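Kornier Bench Rules pack: review

Reviewed by Peter Vlček

Most small workshops that take on robot work have no written rules for the bench itself. They have a risk assessment for the arm and a folder of supplier leaflets, and between the two sits the part of the job where people and machines handle the same small goods. The Bench Rules pack from Kornier is meant to fill that gap. We have used it for 9 weeks at Šimko, where we pick and pack small consumables and record hand tasks that are later used to teach a robot to do them.

What you get

The pack is a ring binder, a set of wall sheets, a roll of floor tape and a licence to print the forms for one site. It costs 586 euros. There is no software, and I count that in its favour. Kornier says it can be read alongside whichever machine safety standard you already follow, and it does not claim to replace one. If you need help with guarding, stop functions or speed limits, look elsewhere.

The binder has 20 rules, each on its own page. A page gives the rule, who checks it, how often, and what to write down if it was not met. The wording is short and mostly clear.

Setting up

It took us two afternoons in April. The first went on marking storage and the second on arguing over rule 6, which says every drawer, tray and bin must have a name in the language the staff read best. Our old habit was stock codes only. The rule is right. A person reads a word faster than a code, and the people who tag the recordings afterwards can read the same word.

The floor tape is poor. It lifted at the corners within a fortnight and we went back to the kind we had before.

Rules that earned their place

Rule 4, fixed places. Anything a robot will later be asked to fetch must go back to the same spot at the end of each run. It sounds obvious, but we had three trays that wandered.

Rule 9, hands and sleeves. Forearms clear, no loose cuffs, and both hands kept in view while an item is being handled. We have been through 3,000 short recordings since starting, and far fewer are thrown out for hidden hands.

Rule 11, printed matter. Cards and leaflets are handled one at a time, held at the sides, with the stack kept in an open-topped tray within reach. Thin folded card is hard for any gripper, so a clean record of how a person holds it is worth having.

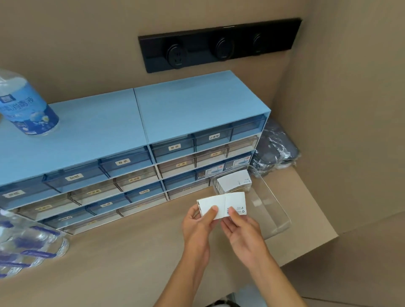

Rules that need work

Rule 14, on liquids, asks for all bottles to be kept on a separate surface. On a small desk in a corner that is hard to follow, and the binder offers no second option. The rival pack from Anach allows a bottle on the bench if it is capped and noted on the sheet, and I prefer that.

Rule 17, on sockets and leads, is one sentence long. It should at least say who checks them.

The sign-off forms ask for the same details twice. We cut ours down to a single page, which the licence allows.

Compared with others

Anach is cheaper and better on liquids but says almost nothing about labelling. The Wusten guide is thorough, though it was written for large cells with fencing and most of it did not apply to us.

Verdict

Worth buying for a site with one to five benches and no written rules of its own. Larger sites will probably have most of this already. Use your own tape, and rewrite rule 14 before you pin it up.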